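Essais en simulation : Skallden publie ses règles pour les bras robotisés en cuisine

Skallden a mis en ligne en novembre un guide de bonnes pratiques destiné aux équipes qui testent des robots à deux bras dans des cuisines simulées. Le texte, rédigé avec le bureau d'études Cosa, fixe les conditions à remplir avant de passer d'un essai virtuel à un essai sur machine réelle.
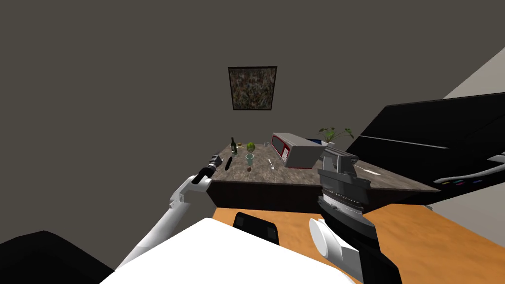 Le guide demande d'abord 200 essais simulés par tâche, tous consignés, y compris ceux qui échouent. La position de départ des deux bras doit être enregistrée, de même que la liste des objets présents sur le plan de travail. Un changement de décor en cours de série oblige à reprendre le décompte à zéro.

Les objets coupants font l'objet d'un chapitre séparé. Tout couteau, même virtuel, est traité comme un danger : vitesse réduite à l'approche, aucune trajectoire croisée entre les bras, arrêt immédiat si l'objet glisse. Les verres et les bouteilles relèvent d'une catégorie intermédiaire, avec un effort de serrage plafonné.

« Une collision en simulation ne coûte rien, et on finit par ne plus la noter. C'est cette habitude que nous voulions corriger », explique Romana Paulík, qui a coordonné la rédaction.
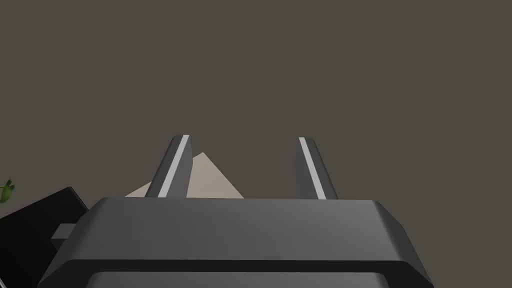
Les vues prises au niveau de la pince devront être conservées avec les vues d'ensemble et partager la même horloge. Le guide impose aussi un contrôle de l'ouverture des doigts à vide au début de chaque série. Les 3 000 enregistrements qui ont servi à préparer le document seront relus selon cette grille.

Deux sociétés, Villca et Hodach, ont annoncé qu'elles appliqueraient le texte à leurs prochains essais. Hodach demande toutefois un assouplissement de la règle du décor, qu'elle juge trop lourde pour les petites équipes. Skallden recueille les remarques jusqu'à la prochaine révision. L'adhésion reste volontaire et aucun label n'est prévu.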